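Visit Report: Hodel Skin Care, Stumadstead

Members of the Gretcombe Independent Beauty Retailers Association visited the Hodel production site in Stumadstead in March, at the invitation of the company's founder, Latifa Salem. The visit was arranged following interest from member shops in stocking cosmetics made by small, founder-owned firms. Marwan Zein and Mahmoud Alaoui attended for the Association, together with nine shop owners.

Ms. Salem opened the morning with a short history of the company. She began by making a cleansing balm for family members in a rented kitchen and sold her first 100 jars at a weekend market in Gretcombe. The company remains wholly owned by Ms. Salem and her cousin, Brahim Chraibi, who is responsible for purchasing and production. Both spoke openly about the difficulty of getting shelf space. Larger retailers had asked for opening orders that the company could not have paid for in advance, and the founders chose to grow through independent shops until they had the money to do otherwise.

Production area

Visitors were asked to wear hair covers and overshoes and to remove rings and watches. Mr. Chraibi led the group through weighing, mixing, filling and labeling. The main mixing vessel holds 200 liters and is used for the balm and for two body creams. Facial oils are blended separately in a smaller room. Each batch is given a number at the weighing stage, and that number follows it through to the carton.

A sample from every batch is kept for the full shelf life of the product. Members had asked ahead of the visit how complaints were handled, and Mr. Chraibi showed how a jar returned by a customer could be matched to its batch record. The group was given time to look through the records for the previous quarter.

Filling is still partly done by hand. The company produces 2000 units in a normal week and expects this to rise when a second filling line is installed in July. Members who sell gift sets noted that the present lead time of four weeks would be hard to manage in the run-up to the holidays. Mr. Chraibi agreed and advised placing those orders by the end of August.

Shades and product range

Tarık Gezer, who manages product development, presented the new Hamdy line of tinted moisturizers. The line has 14 shades, nine of them in the medium to deep range. Mr. Gezer explained that development had started with the deeper shades – a reversal of the order used at his former employer – and that 300 people had taken part in wear trials. Members tried the samples on the hand and along the jaw in daylight. Several remarked that the two deepest shades kept their warmth and did not turn gray. One member found the lightest shade too pink, and this was noted by Mr. Gezer.

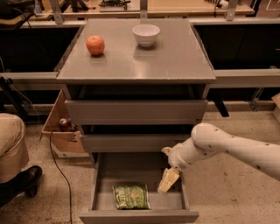

Volume 8, Issue 2

Terms for member shops

Hodel is prepared to offer Association members an opening order of 24 units across any products, with testers supplied at no charge. Unsold stock may be exchanged once within the first six months, provided the seals are unbroken. The company does not sell through discount websites and asks its stockists to observe the same rule.

Questions were raised about refills. A refill pouch for the body creams has been tested, but the present pouch leaked at the cap in transit and will not be released until a new supplier has been found. Fragrance-free versions of both creams are available now – members should ask for these by name, as they are not shown in the printed price list.

The Association thanks Ms. Salem and her staff for their time and for the lunch provided. Members wishing to receive the price list or a set of Hamdy samples should write to Mr. Alaoui at the Gretcombe office. A second visit will be held in the fall for those who could not attend, with places limited to ten.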